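Why I finally wrote down our house rules for the two-arm cell

Posted 16 Mar 2020

So the rulebook draft came back with 82 comments on it, and most of them were mine. I've been putting off this post until it settled down a bit, but people keep emailing to ask what we do about good practice on the Galto bench, and I'd rather answer once than keep pasting the same paragraph into replies!

A little background. Back in August we were running jars-and-shelf tasks with no written rules at all, just habits. One person put the lids on tight, another left them resting. One person started with the arms folded back and somebody else started wherever the last run had finished (guilty). Then we tried to compare two weeks of runs and it was a mess, because we were comparing people's habits as much as anything.

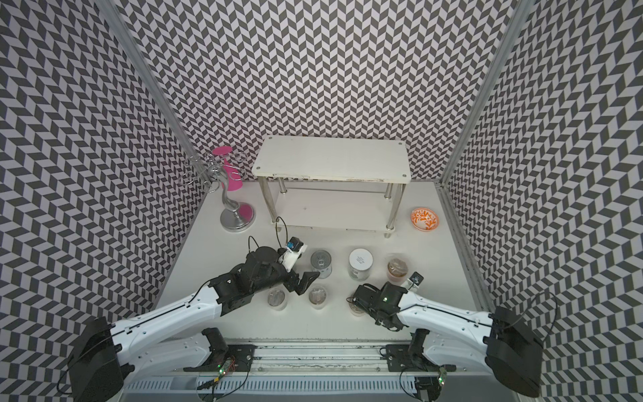
The first rule we agreed on was hands out before power. I know, everybody has that one. But ours says hands out, then say it out loud, then enable, and it's the saying it out loud that people skip when they're on their own. I skipped it for a month. You feel silly talking to a pair of arms. Do it anyway.

Second rule, and the one that got the most comments: only one arm gets to enter the shared middle at a time unless the task sheet says otherwise. Some folks hated this. It slows things down, sure, and for a handover you obviously need both. But we had 2 bumps over the winter, both in the middle, both on tasks where the second arm had no reason to be there yet. So now the sheet has a line for it and you have to fill in the line.

I borrowed the wording from the old Dresedura checklist, which was written for a much bigger machine and is way too long, but whoever wrote it was very good at saying "stop" in as few words as possible. I cut it down to a single page. The Giltach folks have a version with a flowchart, if you're a flowchart person. I'm not. 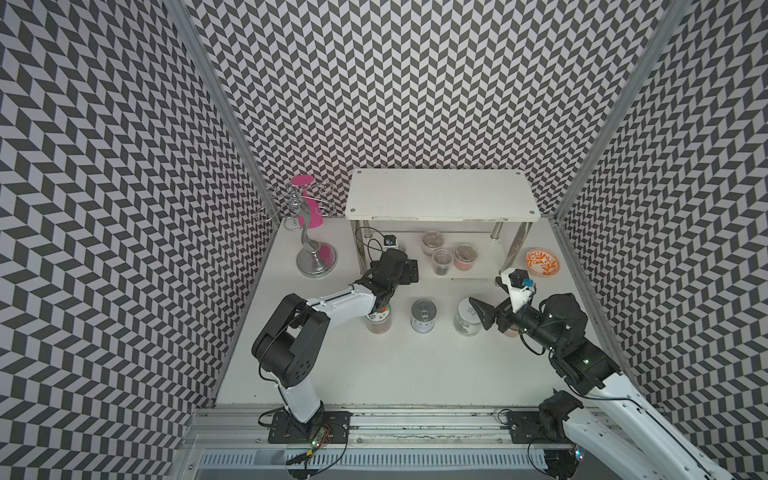
Speed was the other big argument. We settled on 70 percent of the normal limit for anything new, and you stay there until the task has gone through a full session clean. What counts as clean? A nudge counts against you. A container tipping over counts against you too, even if the arm never touched it and it was the cable that did it. I lost that vote, but I've come around.

Cables get their own check now. Before each session you move both arms slowly through the full reach and watch the slack the entire time, wrist included. It's boring and it takes no time at all, so please don't do it while reading your phone.

Last one for today is the log. If you stop a run, write why before you reset anything. I've read through all 2000 lines of the Somogyi log and the entries that say "stopped, odd noise" and nothing else still drive me up the wall. What noise? Which arm?

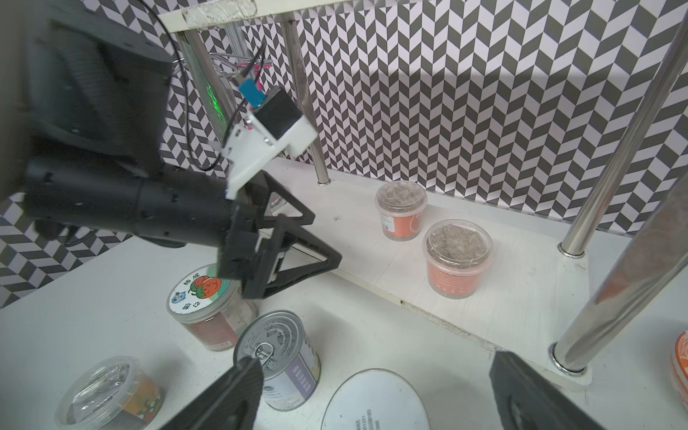 Things I'm still not sure about

Whether to have a rule for swapping operators mid-session. Right now we just finish the run and then swap, but it isn't written anywhere. I also want something about labels facing the same way at the start, and I can already hear the groaning.

If you've got a one-page sheet of your own, send it over, I'd love to steal from it. Next post will probably be the task sheet itself, once I've fixed the line numbering.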